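Search this site Go

Shiny things, and why I'd keep them in the training set

I've been going back and forth all June with people about one choice we made in the Tindholm runs, and I figure it's time to write my side down instead of typing it over and over in chat threads.

Quick recap for anyone who wasn't there. We trained a grasping policy from wrist views only, no overhead camera, no depth. We had 1703 demonstrations in the pile. 777 of those had a polished or chromed target, and they were a pain from the first day. The policy's guess about how far away the thing is goes all over the place, the loss curve gets lumpy, and everybody starts looking at that chunk of data and thinking life would be so much easier without it (I thought it too, I'm no saint).

So the question was whether to filter. Gretent's pipeline does, by default. It scores every frame for glare and tosses the ones over a cutoff, and the write-up has a very pretty plot of training getting smoother when you do that. Of course it gets smoother! You took out the hard part. I could make my running times look great too if I only counted the downhill bits.

My beef is with what the filter thinks it's measuring. It treats a reflection as noise laid on top of the object. But on a chrome cylinder the reflection is most of what you get. The metal has hardly any look of its own, it borrows everything from the room, and what it borrows slides and bends as the wrist moves. How it slides tells you about the curve and the distance. A person does this without thinking when they reach for a faucet. I don't see why we'd decide ahead of time that a network can't pick up some of the same thing, and then arrange the data so it never gets the chance.

Look at what the wrist gets to work with on a plain steel rod. There's a dark band running down the middle of the metal, broken into blocks, and those blocks are just other stuff mirrored in it. Bright stripes follow the sides. If you're a filter, that's garbage and out it goes. If you're trying to get two fingers around the thing, it's pretty much your whole afternoon.

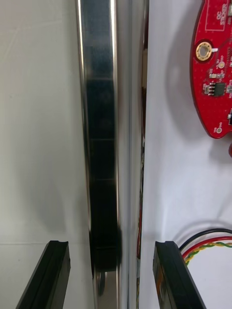
Štěpánka Jelínek read a draft of this and told me I was being romantic about it. Her point was that one room's reflections only teach you one room, so a policy that learns to read a dark band as "middle of the rod" will fall over as soon as you move it next to a window, and she'd sooner have a dull set that carries over to a new bench than a rich set that memorizes the old one.

Okay, that one stung a bit, and I don't have a full comeback. We did move benches once, to the Eller room, and the unfiltered policy got worse there. So did the filtered one. The unfiltered one still came out ahead on the shiny targets and they were about even on everything else, but it was two rooms, and I wouldn't bet my car on two rooms.

Where I think she's wrong is the fix. If the trouble is that all our reflections come from one place, go get reflections from more places. Drag the arm around. Change the lamps, hang a bedsheet, put something ugly and colorful behind the camera. Fiadzo has a script that shuffles the lighting between episodes and it took me a morning to get it going, and most of that was me hunting for a cable. Throwing out the chrome doesn't give you a policy that handles a new room. It gives you one that's never had to deal with any room at all, and then somebody hands it a towel bar.

The other thing that bugs me is how we report this stuff. One success number, averaged over every object, and if a third of your test objects are matte foam blocks then hooray. I'd like to see shiny targets get their own row in the table, every time, even when the row is embarrassing. Ours is embarrassing! It's going in anyway.

Next up is the same training with the glare score fed in as an extra input, so the policy can decide for itself what to do about it. Štěpánka thinks it'll ignore it. We've got a lunch riding on that.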